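Wirnport Yard Pack — Data Card

Provider: Trurkutel
Maintainer: Vlasta Čierny
Release: July

Summary
The Wirnport Yard Pack is a licensed set of simulated outdoor episodes for two-arm household robots. Every episode takes place in one yard with a lawn, a slatted fence and a driveway. The release contains 189 episodes of an Easter egg task.

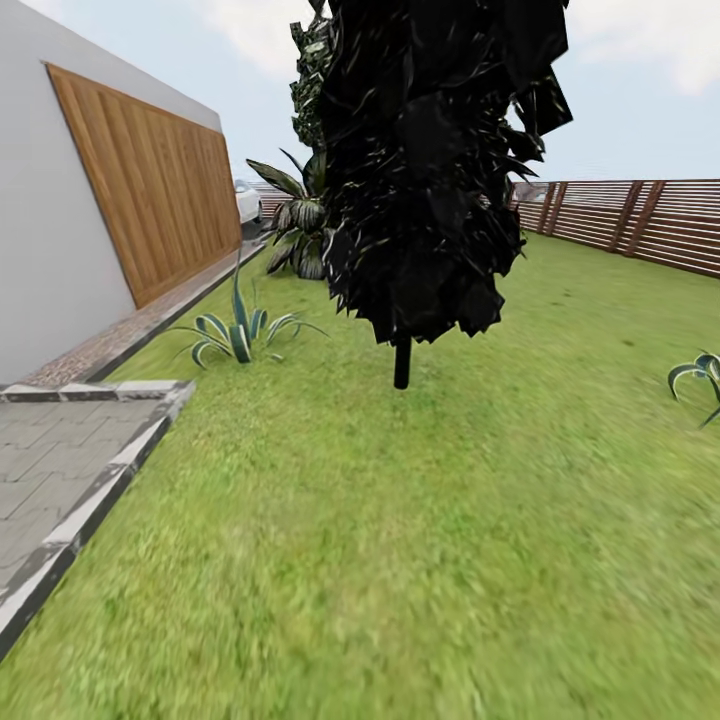
Each episode is supplied with its camera views, joint positions and gripper commands. Files are grouped by session — 42 sessions in all — and may be loaded singly or as a whole.

Task
The operator controls both arms and handles decorated eggs on the lawn, with a woven basket as the goal. Either arm may act first. Episodes in which an egg was dropped are kept and marked in the index.
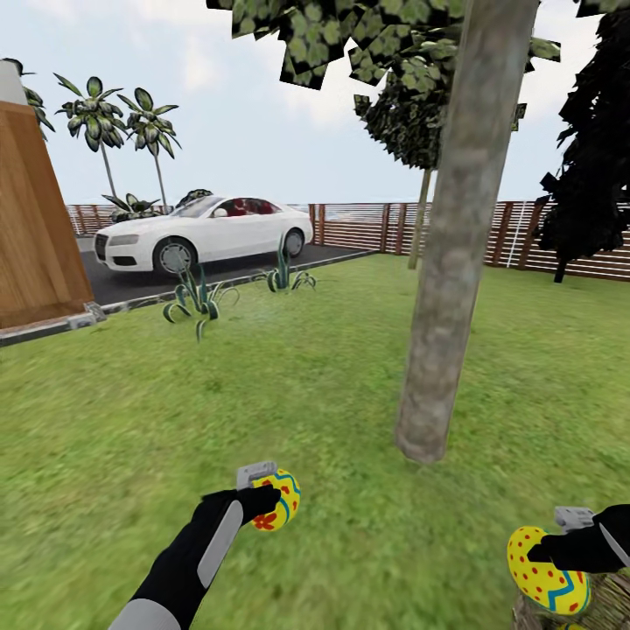 Success labels were assigned by two reviewers, Karabo Lekota and Darius Ramanauskas. In 11 episodes they disagreed, and both labels are given.

Known limits
Grass and foliage textures are coarse at close range. Contact forces are estimates and should not be used to set grip limits on hardware. 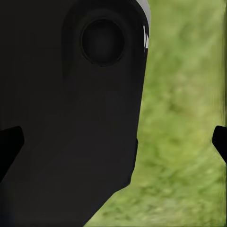 Wrist views may be dropped at load time to save memory.

License and support
Use is limited to the licensed site. Requests for added tasks should be sent to Svetozár Šťastný at Trurkutel. Support hours are held on Thursday.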